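Home | Features | People | Food | Gardens | Letters | Subscribe

The woman who keeps Nakcombe's bells in order

By Kirsty Pirihi

Úna Ó Dubhghaill has told me to bring flat shoes, a warm jumper and no handbag, and when she opens the little door at the foot of the tower I see why. The stair is a stone spiral barely wider than my shoulders, with a rope for a handrail, and she sets off up it at a speed I wouldn't manage on the flat. She is well into her sixties. I can hear her chatting away above me about the swifts, and whether I take sugar, and I am in no state to answer either question.

"You'll want to stop at the window," she calls down. "Everyone stops at the window."

I stop at the window. The whole of Nakcombe is laid out in it, the market street and the allotments and the river going off towards the mill, and by the time I have got my breath back she has the kettle on in the ringing chamber and a tin of shortbread open on the bench.

Úna has been tower captain for longer than she cares to work out, and she came to it, she says, entirely through bad weather. She had moved over from Wexford to take a job at the library, knew not a soul, and one wet Thursday in January she ducked into the church porch to wait for the rain to ease off. The door to the tower was open and there was laughter coming down the stairs.

"I thought, well, whatever they're doing up there, they're having a better evening than I am," she says. "So I went up, dripping, and a big man called Kevin Hayes put a rope in my hands and told me not to look up. Of course I looked up. You always look up. I lost the rope and it went round like a snake and he caught it over my head, and he said, 'Same time next week, then?' And that was me done for, really."

Kevin taught her for most of that winter. She remembers sore shoulders and blisters, and a spell of several weeks when she could do the top half of the stroke perfectly well, and the bottom half perfectly well, and couldn't for the life of her join the two together. Then one evening it came. She rang the treble for a full five minutes on her own, and had to go and stand outside afterwards because she was crying and didn't want the men to see.

There are six bells at Nakcombe, and the oldest of them was cast in 1632. She has a name, as a good many bells do, though it isn't written on her anywhere. The ringers call her Anine. Úna has spent a fair amount of time in the county record office trying to find out where it came from and has got nowhere at all.

"There was a curate who said it was somebody's wife, and there was a farmer's diary that said it was a ship," she says, pouring. "I've stopped minding. She's Anine. She has a bit of a growl to her first thing on a cold morning, and I'm fond of her for it. The tenor is a much better bell, if you ask anybody who knows about bells, and I wouldn't swap."

I had imagined that a bell ringer's life was mostly ringing, and I say so, and she laughs so much that she has to put her cup down. Most of it is looking after things, she tells me. Ropes fray. Bolts work loose. Jackdaws get in through the louvres and leave sticks by the barrowload. There are 171 steps from the bottom of the tower to the bell frame and every spanner, every tin of grease and every new rope has to be carried up them by somebody, and then the old ones have to be carried down again. 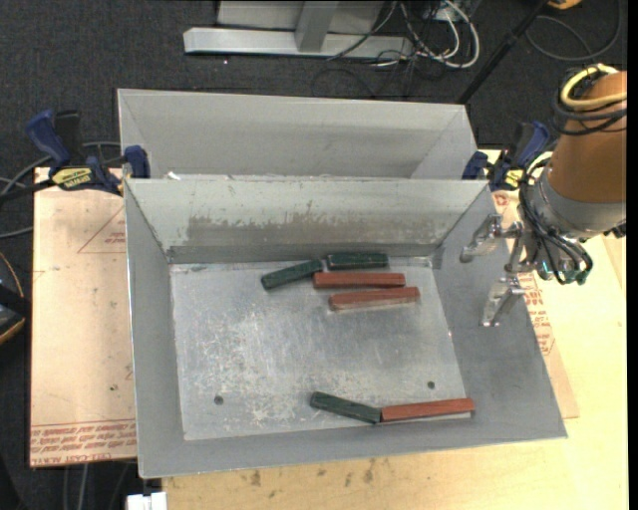 She learned that side of it from Kevin too, and he had learned it from a man called Gilmartin, who hung the bells on their present bearings and who left behind a notebook that Úna keeps wrapped in a tea towel. She lets me turn the pages. The handwriting is beautiful and the language, in places, is not. Gilmartin was a man of strong views on the subject of cheap rope.

"He's been my best teacher, in a way, and I never met him," she says. "I'll be up there with a torch in my teeth wondering why on earth something's been done the way it has, and I'll come down and look it up, and there he is. 'Do not be tempted to move this.' And I had been about to move it!"

The bells were silent for the best part of two years, not so very long ago, when a crack was found in one of the main beams. It was a hard time for the band. People drifted off, as they do when there's nothing to come for of a Thursday, and by the end of it there were 4 ringers left for six bells, and one of those was Kevin, whose knees had already given notice. Úna is a cheerful person and doesn't dwell on it, but she does say that she used to take the long way home from the library so as not to walk past the tower.

What brought it back was a pair of teenagers. Tayla Kerslake was fourteen and needed something to do for an award scheme at school, and she brought her friend Darragh Mulligan along so that she wouldn't have to go up the stairs by herself. They learned on tied bells, with the clappers lashed so that they made no sound, in a tower with scaffolding all the way up one side.

"They'd never heard them," Úna says. "I hadn't thought of that until the day we rang again. I'd been teaching them for months and they had never once heard the sound they were making. And Tayla pulled off, and Anine spoke, and the face on her! She nearly let go. I was shouting 'Keep hold! Keep hold!' and Darragh was laughing so hard he missed his place altogether. It was the worst ringing you ever heard in your life. I had people stop me in the street for a week to say how lovely it was."

Tayla is nineteen now and comes up the stairs two at a time while we are talking, home for the summer from her university course and hungry for shortbread. I ask her what keeps her at it and she considers this with her mouth full.

"It's the only hour in the week I'm not thinking about anything else," she says at last. "You can't. If you start thinking about your tea, you've gone wrong. And I like that it's different ages. I don't know where else I'd be friends with someone like Kevin. He rings me up to tell me about his tomatoes."

Kevin, I should say, still comes. He can't manage the stairs any more, so on practice nights he sits on the bench by the war memorial with a flask and listens, and afterwards he gives them notes. The notes are detailed. Darragh, who is an apprentice joiner these days and has a good ear himself, reckons that Kevin can tell who is on which bell from the far side of the green, and what sort of day they've had at work.

I ask Úna whether she would let me have a go and she says she had been wondering when I'd get round to it. She stands me on a box. She tells me about the sally, the fluffy striped part of the rope, which is where you catch it, and she tells me to be gentle, and then she tells me not to look up.

I look up. She has the rope before I know I've lost it.

We try again, several times, with her hands on the tail end and mine on the sally, and somewhere towards the end there are perhaps three strokes in a row when I can feel the weight of the bell going up and over, far above us, and coming to rest for a moment on the balance before it starts back. It is a very odd feeling, a bit like holding a large animal on a lead and having it decide to be kind to you. I say this to Úna, expecting her to smile, and she nods quite seriously and says yes, that's about it, that's Ferka you've got there, she's the gentlest of the six.

She doesn't know how much longer she will go on as captain. She has her eye on Tayla, though Tayla isn't to be told yet (Tayla, on the bench, rolls her eyes), and she would like to see the clock face regilded, and she would like to ring one full peal on Anine before her own knees go the way of Kevin's. A peal takes nearly three hours without a break. She has attempted it 7 times and each time something has gone wrong, a broken rope, a muddle in the last half hour, once a wasp.

"I was so cross about the wasp," she says. "We'd been going two hours and twenty minutes. I can still see it now, walking along Darragh's sleeve."

They are going to try again this autumn, when the wasps are asleep. In the meantime the tower is open to visitors on Sat 20 July from ten until four, with tea in the church afterwards for anybody who makes it up to the top, and tea for those who don't as well. Learners are welcome at any age. Practice is on Thursdays at half past seven, and you just follow the noise up the stairs.

Comments (4)

Marjorie P.
Lovely piece. I was married at Nakcombe and we had all six. My father said you could hear them over at the mill.

oldtenor
Minor point but a sally isn't always striped, ours are plain red. Enjoyed this otherwise. The wasp made me wince, we lost a quarter peal to a bat.

Jen in the valley
I went up on the last open day and had to stop at the window too! Úna gave my little boy a go at the handbells and he has talked of nothing else.

Kevin Hayes
The tomatoes are doing very well thank you Tayla. Your backstrokes were late on Thursday.

More in People

The last ferryman on the lower river
A lifetime of sweet peas
Two sisters and a shoe shop
Learning to swim at seventy-three
What the lollipop lady saw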